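Getting More Out of a Double Sink (and the Counter Next to It)

Posted 15/06/2019

I put off writing up my sink routine for ages because it felt too ordinary, and then three of you asked about drying racks in the same week, so okay! Get yourself a coffee. I have opinions about sinks.

We moved into the Plovurville apartment in October, and the kitchen came with a double sink, a big basin and a little one. My old place in Tunby had one deep bowl and I washed everything in it, including the dog. So for the first month I treated the small side as a place to park dirty mugs. Don't do that. Once there's a mug in there, there's a bowl in there, and then a pan goes on top of the bowl and you can't rinse a grape.

The small basin is for drying

Best switch I made. One of those adjustable racks that stretch across the opening goes over the small basin, and clean things go on it. All the drips go down the drain and the counter stays free. I got rid of the big plastic draining board that used to live on the counter (it always had a puddle under it, and the puddle always had a smell).

A few things I've learned about these racks:

Measure the opening before you buy, at the top edge, from inside wall to inside wall. Mine pulls out longer than I needed, so it fit, but the first one I ordered from Moschos was too short by the width of my thumb and I had to send it back.

Plates dry faster leaning than flat. I still lay one flat when I'm in a hurry, and then I flip it over after a minute so the rim doesn't hold water.

Wipe the rods when you wipe the sink. They get a chalky film if your water is hard, and ours is. A little white vinegar on a cloth takes it off. Rinse well afterward.

Go easy on the weight. Plates, cups, a colander of salad, fine. My cast iron skillet, no.

Keep the counter for things that are waiting

With the draining board gone I had a whole stretch of counter back, and of course I filled it with junk in nearly 30 minutes. Small parts, mostly, the kind of stuff that comes off something else and needs to go back on it.

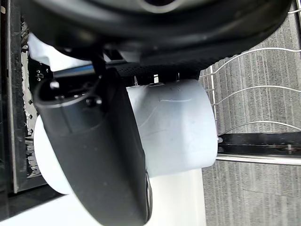 My rule for the odds and ends now is one shallow tray. Anything with little metal bits goes in it, anything that came apart for cleaning goes in it together with its other half, and the tray gets sorted before bed. If I don't know what a piece belongs to, it gets a strip of masking tape with a question mark and a spot in the drawer. I've rescued 2 lids and the foot of a blender that way, so I'm keeping the system even if my family laughs at it.

Paper and cloth need their own spot too. A crumpled towel on the counter soaks up whatever is near it, and then it hides the one screw you were looking for. I put a hook inside the cabinet door for the damp cloth, and paper goes straight into the trash — no saving the "mostly clean" one for later. (I used to save them. I had a pile.)

Washing in the big basin

The big side stays empty between washes. That was the hard habit, much harder than the rack. I rinse as I cook, stack dirty things beside the stove, and only move them over when I'm ready to wash. Then it's glasses first, plates next, greasy pans at the end, and fresh water when it starts looking gray.

If your faucet swings, use it! Park it over the big side when you're washing and push it across when you want a quick rinse on the rack. And check around the base of the faucet now and then. Water sits there, especially behind the handle, and it leaves a crust that takes real scrubbing once it's been there a while. An old toothbrush is perfect.
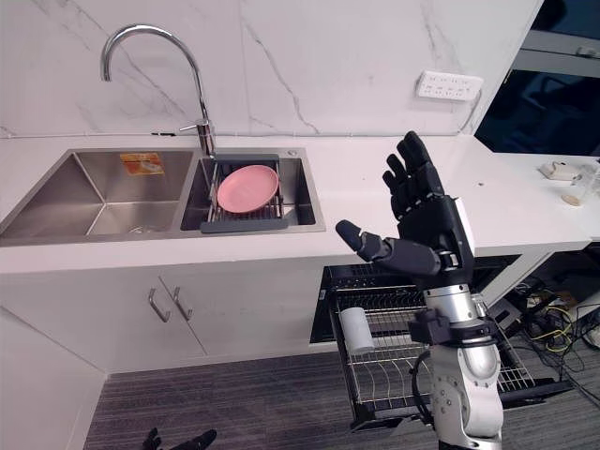

For stainless steel I use a soft sponge and plain dish soap, and I always rub along the grain, never in circles. Baking soda paste once a week if it looks dull. I bought a fancy steel polish at the hardware store in Kurkstead and it was fine for one evening, then every water spot showed up twice as bad. Drying the basin with a towel at night does more than the polish did, and it takes me less time than finding the polish.

Marble-look counters like a light hand too. Soapy cloth, then a clean damp one, then dry. Skip the scouring powder, and wipe up tea right away. Ask me about the ring by the kettle. I'm still working on that one, so if you've got a trick for tea stains, leave it in the comments and I'll try it this week.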